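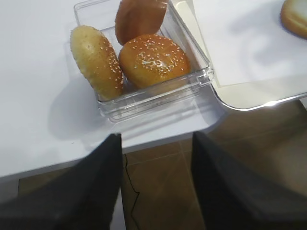 Prutia Residents' Association, minutes of the monthly meeting, Jan 9, 2026. Present were Ilse Verbeke (chair), Kojo Darko, Aurora Patrício and Atif Pirzada (minutes). Kęstutis Mets sent apologies and a two-page letter about the gutters, which was taken as read by those who had read it. Supper was buns from the clear plastic box, one of them well covered in sesame seeds, and the chair asked that seeds be kept off the accounts this time.

1. Minutes of the last meeting
Approved, after Kojo asked that "shouted" be changed to "remarked."

2. Bike shed
Haltura has sent a revised quote of 3,000 for the new roof. The old quote was lower and also included a door. Aurora will ask where the door went. Kojo still favors a tarp. The tarp was not put to a vote.

3. Hallway lights
The timer on the second floor now gives a person nearly 300 seconds of light, up from the nine or so that led to the incident with the stroller. Everyone was pleased except Kojo, who lives opposite the bulb. Atif will look for the manual.

4. Parking
The letter to the owner of the green van has come back unopened. It was addressed to the owner of the green van. Ilse will try the license plate office.

5. Mr. Mets's letter
Discussed for longer than it took to write. Agreed that the gutters on the north side do need clearing. Not agreed that this is a matter for the courts. Aurora will call Dronenard about an inspection from the air, provided they stay away from bedroom windows.

6. Money
Balance is 391. The members looked again at item 2 and asked Haltura's quote to be held over.

7. Any other business
Kojo asked who has the key to the laundry room. Ilse has one. The other 2 are believed to be in the laundry room.

Next meeting to be set by email. The summer cookout stays in June, weather and Mr. Mets permitting.

A.P.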